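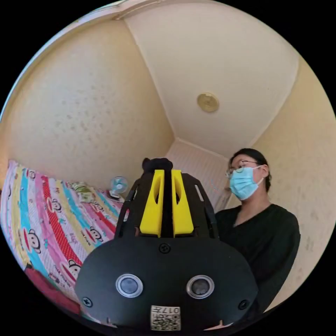
Trinidad Lorente does not expect a machine to make a bed without supervision in an ordinary home this year, and she said so twice in the course of an hour at the Mevwood offices of Grasano.

Home News Research Interviews Contact

8th February
By Áine Mac Giolla

Grasano has studied household chores for three years. Its present program, known as Corrigan, concerns bedrooms: the making of beds, the folding of covers and clothing, and the moving of small items from one place to another. Ms. Lorente directs the program and agreed to answer questions on what has been achieved and what has not.

Asked whether machines can do housework, she divided the question. “They can do parts of it,” she said. “A machine can pick up a folded towel and put it on a shelf. It can close a drawer. If you ask whether it can go into a bedroom it has never seen and leave that room tidy, my answer today is no.”

The difficulty, in her account, begins with cloth. A cup keeps its shape when it is lifted. A bedspread changes shape at every touch, and a strong pattern can make its folds harder for the software to find. “Stripes and printed figures are very common in people's homes,” she said. “We were slow to include them. Our first covers were all plain gray, and our results were better than they deserved to be.”

The Corrigan program relies on examples performed by people. A person carries out the chore with a gripper held in the hand, and the recording is later used to train a machine fitted with similar fingers. The program has collected 3000 recordings in this way, from 576 bedrooms. Ms. Lorente considers the second figure the more important of the two.

“One room repeated many times teaches the machine that room,” she said. “The bed is against a different wall in the next house. There is a fan where you wanted to stand. The door opens the wrong way. People deal with these things without thinking about them, and we have to record them dealing with it.”

She was asked how the machines perform when tested. In July, the program ran a trial in eight bedrooms that had not been used for training. The task was to pull a cover straight and place one folded item at the foot of the bed. The machine completed the task without help in three of them. In the other rooms a member of staff had to step in, most often after the fingers had closed on two layers of cloth when one was wanted.

“I was content with that result,” Ms. Lorente said. “Some of my colleagues were not.”

On the subject of speed she was more guarded. The trial machine took nearly 8 minutes to straighten a cover. She noted that a householder may not mind a slow machine if the work is done while the house is empty, but added that a hotel would take a different view. Grasano has discussed laundry rooms and stock rooms with the retailer Sorex, where the items are more regular and the lighting does not change. No agreement has been signed.

Ms. Lorente expects shop-floor work to come first. Shelving boxed goods is, in her opinion, within reach of present equipment, provided that the aisles are kept clear. Hanging garments will take longer.

The interview closed with the matter of cost, on which she declined to give a price. “We do not have a product,” she said. “We have a program that works in some bedrooms. I would ask people to judge it on that basis.”

A second round of trials will add fitted sheets, which the program has so far left out.

Related items
Corrigan program: notes on the July trial
Folding cloth by machine: open questions
Sorex and Grasano hold talks on stock rooms
Mevwood offices: visiting hours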